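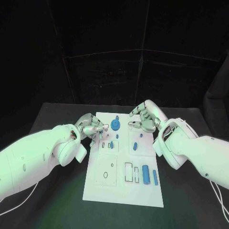
Odoteck's support desk wrote back on Saturday morning that the insertion kit should be run with the default grip profile for the first 167 attempts before anything is tuned, and that changing it sooner makes their fault codes hard to read. Noted. We had already changed it once. Reset at 10.40 and started the count again.

Workshop notebook, April
Reading time: 2 min

Item under review: Jenard two-hand insertion kit, supplied through Odoteck. White task board, blue parts (gear, pegs, cylinders, rod), task files, twelve-month support. Quoted at 1,395 without the support contract, 2,015 with it. Loan period ends when the Clastach order has to be placed.

Set-up. Board flat on the dark table, black cloth behind. Gear near the top centre with the hands brought in on either side of it, the left one palm down. Registration takes one pass per hand and must be repeated if the board is nudged. There is nothing in the box to hold it down. Double-sided tape works but leaves residue on the table. Ask whether a clamp plate is sold separately.

Default grip profile. Closing force is too high for the small pegs. They tip as the thumb comes across, and the file then treats a tipped peg as a missed grasp and stops. Large cylinder gives no trouble. Gear is acceptable if picked up by the rim; by the hub it rotates in the fingers.

Task files. Five supplied. The file for the rectangular sockets assumes a part orientation that is not given in the manual. Found it in the header of the file itself. Manual page on thumb offset has left and right swapped. Corrected in pencil in our copy.

Cables. Route from the left arm drags on the table when the elbow drops. Tied back to the stand, then had to slacken it for reach to the lower sockets. Needs a proper guide before any long run.

Compared with the Dumitrescu kit: the Jenard board has a better spread of parts, the Dumitrescu has the better logging. Jenard log gives pass or fail and a time stamp, no force trace. For our purposes the force trace matters more than the extra shapes.

Outstanding:
- finish the default-profile count
- ask Odoteck for a force trace export, and the price
- clamp plate
- repeat gear task with lower closing force

No recommendation to Clastach yet.

5 shares | 3 comments

Comments

benchtop_k: The swapped offset page is in the older printing as well. Check the torque table on the page after it.

Ostler: We used a sheet of rubber matting under the board. Holds well enough and no residue.

benchtop_k: Matting raises the board slightly, so register again afterwards.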